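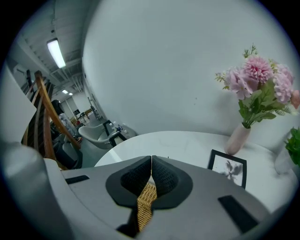 Selon Ihor Harasym, il faut changer les garnitures des doigts dès que la pince laisse glisser un objet léger. La version précédente de cette fiche recommandait d'attendre l'usure visible du tissu, et il demandait que ce point soit revu : une garniture encrassée perd son adhérence bien avant de se trouer.

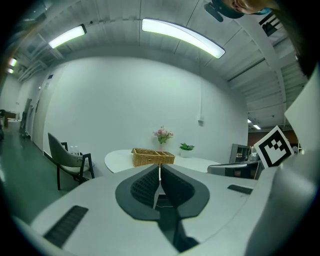 Uliana Kuzmenko
Responsable de l'entretien du matériel, atelier Grernisska

Fiche pratique : entretien courant de la pince à main à deux doigts

La remarque est fondée et la fiche a été corrigée en conséquence. Les conseils qui suivent concernent la pince tenue à la main, employée pour la saisie de petits objets domestiques : vannerie, flacons, vaisselle légère. Ils s'adressent aux personnes qui utilisent l'outil comme à celles qui le rangent en fin de journée.

Avant toute intervention

Mettre la pince hors tension et la poser à plat sur une table dégagée, recouverte d'un linge propre. Laisser les doigts ouverts. Ne jamais forcer l'écartement à la main lorsque le mécanisme résiste – le jeu ainsi créé ne se rattrape pas au réglage.

Nettoyage des garnitures

Les garnitures textiles retiennent la poussière, les fibres végétales et les corps gras. Les brosser à sec avec une brosse à dents souple, dans le sens de la longueur, puis passer un chiffon à peine humidifié à l'eau savonneuse. Rincer de la même manière avec un second chiffon. Laisser sécher 2 heures à l'air libre, à l'écart des radiateurs. Sont à proscrire l'alcool, l'acétone et les lingettes parfumées, dont les résidus rendent la surface glissante.

Après la manipulation d'osier ou de rotin, inspecter la jonction des doigts à la lumière rasante. Les éclats s'y logent volontiers et se retirent à la pince à épiler, sans tirer sur les mailles.

Remplacement

Déposer une garniture à la fois, afin de conserver l'autre comme modèle. Nettoyer le support, présenter la pièce neuve sans la fixer, fermer lentement les doigts et vérifier que les extrémités se rejoignent sans se chevaucher. Fixer ensuite. Les garnitures se remplacent toujours par paire : deux épaisseurs inégales décentrent l'objet saisi. Les pièces de rechange sont commandées chez Zesevix sous la référence Tundumico 19, livrées par sachets de 7 paires.

L'atelier procède au remplacement systématique au bout de 1 000 saisies, ou plus tôt si l'essai décrit ci-dessous n'est pas concluant.

Essai d'adhérence

Saisir par le bord un panier d'osier vide, le soulever de la hauteur d'une main et le maintenir le temps de compter lentement jusqu'à dix. Le panier peut s'incliner, mais son bord ne doit pas descendre entre les doigts. En cas de glissement, nettoyer et recommencer ; si le défaut persiste, remplacer la paire. L'essai se fait au-dessus de la table, loin des vases et des cadres.

Mécanisme et corps de l'outil

Dépoussiérer les biellettes au pinceau sec. Aucune huile ne doit être appliquée à proximité des doigts, le tissu l'absorbant par capillarité. Le corps de la pince se nettoie au chiffon microfibre légèrement humide. Les bandes noires posées sur sa surface s'essuient sans frotter et ne doivent être ni décollées ni recouvertes d'étiquettes.

Rangement

Ranger la pince doigts entrouverts, sans objet serré entre les garnitures : une pression prolongée y laisse une empreinte durable. Éviter l'appui de fenêtre, où le soleil durcit les fibres.

Toute intervention est consignée dans le cahier d'entretien, avec les initiales de la personne et la nature du travail effectué. Les observations relatives à cette fiche sont à remettre à U. Kuzmenko avant la révision de mai.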